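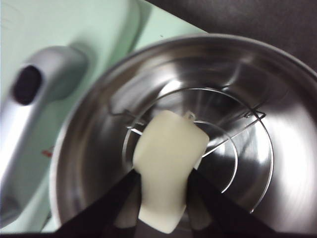 자취방 차단기가 아침마다 내려갑니다

원룸 이사 온 지 두 달 됐습니다. 아침에 전기포트랑 토스터를 같이 켜면 주방 쪽 차단기가 떨어집니다. 하나씩 쓰면 괜찮고요. 멀티탭은 Erelix 제품이고 4구짜리입니다. 집주인한테 말해야 하는 건지 제가 잘못 쓰는 건지 궁금합니다. 참고로 냉장고도 같은 벽 콘센트에 물려 있습니다.

작성자: 새벽두부 / 조회 183

보리차한잔
소비전력 합이 멀티탭 정격을 넘는지부터 보세요. 제품 바닥이나 뒷면 스티커에 W로 적혀 있습니다. 포트가 보통 1,000W 이상이고 토스터도 적지 않게 먹습니다. 멀티탭 정격은 뒷면에 있는데 4,000W까지 된다고 적힌 것도 있고 그보다 한참 낮은 것도 있습니다. 다만 멀티탭이 버텨도 벽 안 배선과 차단기 용량은 별개입니다.

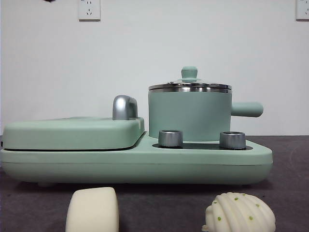

열 내는 기기는 한 번에 하나만 쓰고, 냉장고는 벽 콘센트에 단독으로 꽂으세요. 그래도 떨어지면 누전일 수 있으니 코드를 전부 뽑고 차단기를 올린 다음 하나씩 꽂아 보면 됩니다. 특정 기기에서만 떨어지면 그 기기 문제고, 다 뽑았는데도 떨어지면 집주인한테 연락하세요. 차단기를 큰 걸로 바꾸는 건 직접 하지 마시고요.

Plerkotach
저도 그랬는데 멀티탭 바꾸니까 됐어요.

무말랭이2
윗분은 멀티탭 불량이었던 것 같고 질문하신 분은 과부하로 보입니다. 오래된 원룸은 주방이랑 방이 한 회로인 경우도 있어요. 주방 차단기를 내리고 방 콘센트가 죽는지 확인해 보세요. 같이 죽으면 전기장판이나 드라이기도 합쳐서 계산해야 합니다.

새벽두부
내려 보니 방도 같이 꺼지네요. 목요일에 집주인한테 얘기해 보겠습니다.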